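Zulwood Oval Serving Plate, White, Large

Price: $79
Ships in 2 days from our Provby warehouse

Add to basket
Add to wish list
Ask me a question

I've been selling tableware for a good long while now, and I'll admit I have a soft spot for a plain white serving plate. Patterns come and go (I've stocked plenty of them, and I've put plenty of them in the sale bin too!), but a big white oval is the piece I grab every single time people come over. The Zulwood is the one I use at home, and it's the one I get the most emails about.

It's made for us by Dillurell, who also do the cereal bowls and the small side plates in the same glaze. If you already have those, yes, the whites match. I checked them side by side at the kitchen window before I put in the first order, which was for 100 plates and felt like a lot of plates at the time. They went in a month, so we order a good deal more than that now.

What I like about it

The rim is low enough that you can reach in from any side of the table, and there's just enough of a lip to hold a bit of dressing or roasting juice. I use mine for a whole chicken, for corn on the cob in July, for pancakes when my sister's kids stay over, and the rest of the time it lives on the dining table with fruit in it. It's heavy, so do bear that in mind if your wrists complain. Mine do a little, and I carry it with both hands when it's full.

The glaze is shiny on the inside and slightly softer underneath, where there's a bare ring it stands on. Run your finger over that ring when yours arrives. If it feels scratchy to you, put a felt pad under it on a polished table.

Care

Dishwasher safe, bottom rack, leaning a little. Microwave safe, if your microwave is big enough, and mine isn't. Please don't put it in the oven! It's a serving plate and it won't thank you. For gray knife marks, a dab of baking soda paste and a soft cloth does the job.
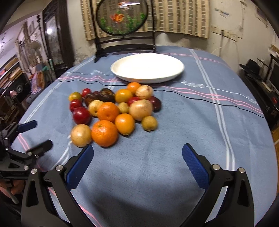
Fruit is what most of you tell me you buy it for, so a word on filling it. I start with the big heavy things and let the small ones drop into the gaps, and I like to have everything out on the table first so I can see my colors. With a mix like this one, I'd spread the three oranges well apart, put the shiny dark red one somewhere near the top, and let the paler fruits go around the outside where they show up against the white. The two dark bumpy ones I'd keep together at one end. A blue-gray cloth underneath is lovely with it, by the way, much kinder to a white plate than a white cloth is.

Goes well with

Dillurell side plates, white, set of 2
Varghese striped table runner
Zulwood salad servers

Good to know

Every plate is checked by me or by whoever is packing with me that morning, and it goes out double boxed. We've sent out over 1000 of them and breakages are rare, but they do happen. If yours turns up chipped, email me a photo and I'll send another, and you can keep the chipped one for under a plant pot.

Small pinholes in the glaze on the underside are normal. Returns are fine as long as the plate hasn't been used, and the return label is in the box under the paper.

The matching lid is out of stock until the next delivery. Click "Tell me when it's back" on the lid page and you'll get an email the same afternoon it lands.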